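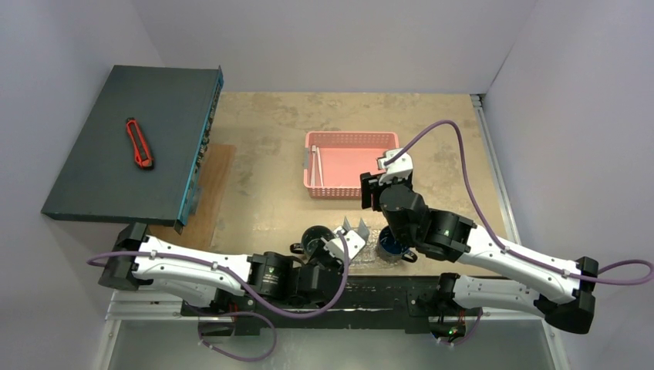
Small Basket Sorting: Your Questions

What's the point of a catch-all basket?
It gets the little stuff off your table fast! One basket, one trip around the room, and you can see the tabletop again.

Does it matter what kind I use?
Not much. I love plastic ones with holes in the sides (pink, if you can find it) because crumbs and dust fall through and you can rinse the whole thing in the sink.

Can mugs and cups go in?
Sure, for the walk to the kitchen. Put them in first, upright, and keep it to two. Any more and they start knocking together.

What about utility knives?
Slide the blade all the way in and put the knife in a drawer. Please don't toss it in the basket, where you'll be reaching in without looking!

Where do boards and flat cases go?
On edge, on a shelf. Lay them flat and they turn into a second table, and then everything lands on top of them.

How often should I empty it?
Every evening if you can. I do mine at 7 and it's my favorite chore of the day, really.

115 shares | 13 comments

Kyung-hwa Baek: Storing boards on edge freed up half my counter. Thank you!!

Ashraful Cassim: Does this work for a craft table too? Mine is mostly glue and string.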